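Unit 4 handout: Liquid containers in household storage

Read before the practical. The worksheet for sections 2 and 4 is at the back of the Imness folder.

## 1. Scope

This unit covers bottled liquids kept in a home: cooking liquids, drinks, detergents and other cleaning products. Pressurized cans and glass jars are covered in Unit 5. The word "container" below means a rigid or semi-rigid plastic bottle with a closure, unless stated otherwise.

## 2. Container body

Three properties are recorded for each bottle.

1. **Transmission.** Clear, translucent or opaque. A translucent wall lets the fill level be read without opening the closure. Hold the bottle upright and read at the lower edge of the meniscus.
2. **Wall stiffness.** Press the wall with one thumb at mid-height. Record as stiff, yielding or soft. A full bottle with a tight cap feels stiffer than the same bottle half empty, so the fill level goes in the same row.
3. **Surface.** Glossy or matte. Glossy walls lose grip when they carry a film of oil or soap. Wipe the wall before testing it.

Color is recorded separately. In a tinted wall the apparent color changes with the depth of liquid behind it and with the direction of the light, and the wall and the contents cannot be told apart by eye. Write the color of the filled bottle, then the color of the liquid in a white dish if a sample is available. The two entries often differ.

## 3. Orientation

Store upright. A bottle laid on its side places the liquid against the closure and moves the center of mass away from the base axis. It also rolls if the cross section is round. Horizontal placement is acceptable for short handling tasks such as label reading, with the cap closed.

The label side faces the reader. On a filled translucent bottle, strong light produces a band of glare along the body, and printing that falls inside the band is hard to read. Turn the bottle on its long axis until the print clears it.

The orange bottle is on its side, with the glare across the middle and the printing along the lower edge.

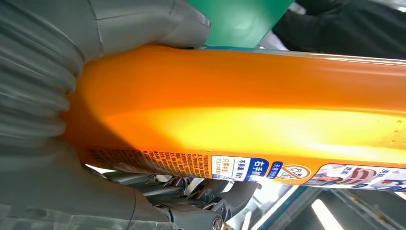 ## 4. Label reading

Divide the label into zones before transcribing anything.

- **Zone A: fine print.** Ingredients, directions, or both. Usually the densest block.
- **Zone B: claims panel.** Larger characters, often on a contrasting ground.
- **Zone C: symbols.** Prohibition and caution icons. A circle with a slash means "do not". The pictogram inside states what.
- **Zone D: decoration.** Characters, mascots, colored shapes. Not transcribed.

Where the label is in a language the reader does not know, copy Zone C first and have Zones A and B translated. Do not infer the contents from color. A partial label is entered as partial.

## 5. Shelf placement

The Numora shelf unit used in the practical is 96 cm wide. Bottles holding 1000 ml or more go on the bottom level. Cleaning products and food are kept on separate units, whatever the bottle size. Leave a finger's width between neighboring bottles.

Before next session: complete rows 1 to 6 of the worksheet with bottles from your own kitchen.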